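Home | Contents | Chapters | Glossary | Index

Chapter 4: Heat in the Kitchen

Reading time: 9 minutes

Print this page | E-mail this page

When Hatsue Onishi opened her lunch room in Flemley, she cooked everything on a single solid hotplate. Soup was no trouble. Omelettes were a different matter. The plate took a long time to heat up and just as long to cool down, and by the time she had turned it lower the eggs were already brown underneath. She moved to gas the following October and kept the same pans, the same recipes and the same cook. The omelettes improved within a day.

This chapter is about what changed. Cooking is the movement of heat from a source into food, and the way the heat travels matters as much as how much of it there is. We will deal with three routes: conduction, convection and radiation. Most cooking uses more than one of them at once.
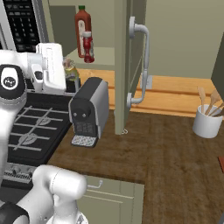
Conduction is the simplest to understand. Heat passes from one thing to another where they touch – from the base of a pan into a slice of onion, for instance. Metals do this well and air does it badly. Copper conducts heat far better than stainless steel, and so many steel pans are made with a layer of copper or aluminium inside the base to spread the heat evenly.

Convection needs a liquid or a gas that can move. In a pot of water, the water at the bottom warms first, becomes less dense and rises, and cooler water sinks to take its place. At sea level the water will go on warming until it reaches 100 degrees Celsius, and then it boils. Turning the heat up after that makes steam faster but does not make the water any hotter. Students often find this hard to believe, and Exercise 4.2 asks you to test it with a thermometer.
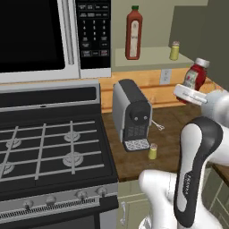
Radiation needs no contact and nothing in between. A grill browns the top of a dish in this way, as do the hot walls of an oven. Distance makes a great difference here, and moving a tray up one shelf can turn pale cheese dark in a minute or two.

Protein sets at fairly low temperatures. The firming of a piece of salmon is well under way at 56 degrees, and the yolk of an egg will thicken if held for long enough at 67. Browning needs a much hotter and drier surface. For this reason boiled meat stays grey, however long it is left in the pot.

The case study at the end of the chapter follows Habibur Majumder and Chun-yin Cheng, who compared five kinds of pan in the teaching kitchen at Rarkwood. Read Section 4.1 before you look at their results, as it explains the units they used.

4.1 Heat and temperature

Previous chapter | Next chapter | Back to top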